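**Are the Tovow storage bins worth $64?**

**florport_mum:** Doing the craft cupboard over and the Tovow cubes keep coming up. Anyone had theirs a while?

**rácz94:** Had four. Colour's nice. I don't buy the "lasts a lifetime" line — the lids on two of mine warped by July.

**Tamás Tóth:** Were they in the sun? Mine are fine. I'm using a cream one at the moment, not sure of the make.

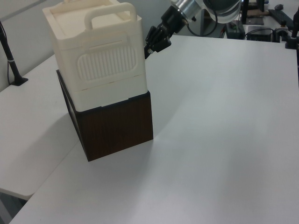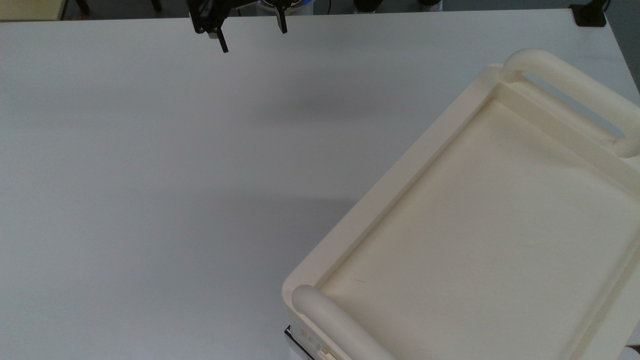 ### Replies, page 2

**rácz94:** Inside a cupboard, so no. And one good bin doesn't prove much.

**Tamás Tóth:** Neither do two bad ones, mate.

**atmont_dave:** $64 for plastic? Get an old timber box from the op shop. Heavier, sure, but you'll have change for glue.

**florport_mum:** Timber's too heavy for the top shelf. Might buy one and see — has anybody got money back on a warped lid?

**rácz94:** I emailed twice. Still waiting.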